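Free glasses for Drodbridge pupils, but the lens shop closes in spring

27 Dec 2025

DRODBRIDGE - The town's last optician will close its doors next spring, and the families who live on the Tirkard side of the river are asking where they should go when a child breaks a pair of glasses.

The shop, known to everyone as Gretel, has been on Trindade Street for 31 years. Its owner, Preben Stougaard, told customers in a letter before the holidays that he will retire and that he did not find a buyer. The letter is one page long and hangs also in the window, next to the opening hours.

Drodbridge has 2235 inhabitants. According to the shop's own books, 1146 of them have had an eye test there at least once, and many come back every second year. After the closing, the nearest optician will be in the next county, a drive of one hour when the mountain road is open. In winter it is often not open.

The timing is difficult, because the town council decided in October to pay for glasses for all pupils in the elementary school. The program was made together with Gretel. Children get their eyes tested at school, choose frames from a tray and receive the finished glasses after two weeks. The first 100 pairs have been given out. With each pair comes a case and a sheet that explains to the parents how to keep the lenses clean, with a cleaner made for glasses and a soft cloth, and never with paper towels or the sleeve of a sweater.

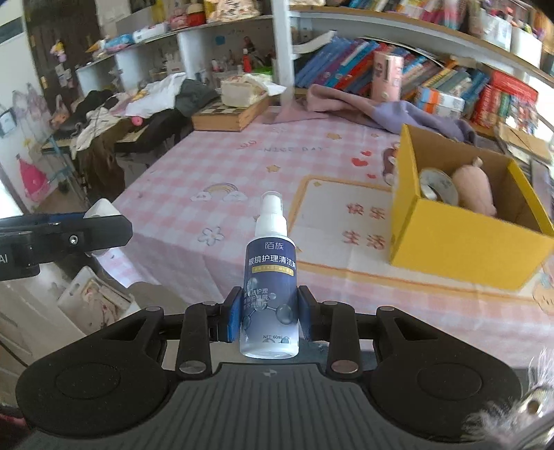 Stougaard thinks that the council has worried too much about the tests and too little about the repairs. An eye test can be done by a visiting optician in one afternoon, he said, but a screw falls out on any day of the year, and a child of seven cannot wait until the next visit. He fixed 3 pairs on the morning when we spoke to him and took no money for any of them.

The council has two proposals on the table. The first is to invite an optician from outside to come once a month and work from a room in the library. This would be the cheaper way, and the room is free already. The second is to rent the shop on Trindade Street after Stougaard has moved out, and offer it without rent for the first two years to any optician who is willing to settle in Drodbridge. The council would also help to find an apartment.

Parents at the school seem to prefer the second proposal. Several of them said at the last school meeting that a monthly visit is not enough for small children, who sit on their glasses, lose them in the snow or bend them while playing ball. One mother said that her son was without glasses for nine days last winter while a new lens was on the way, and that he did not read one page in that time.

Older residents have other concerns. Those with diabetes need to have their eyes checked more often, and until now Stougaard has sent them further to the hospital when he saw something he did not like. It is not clear who will do this work in the future. The health center has one doctor and no equipment for eye examinations.

Stougaard has offered to sell his machines to the town for a low price - the one for grinding lenses is old, he says, but it runs every day. He will also stay in Drodbridge and is ready to teach a person at the school how to change nose pads and tighten screws.

Glasses that are ordered before the end of February will be finished by the shop as usual. Customers who want a copy of their test results can ask for it at the counter or write to the shop with their name and date of birth. The council will vote on the two proposals at its first meeting of the new year, which is open to the public.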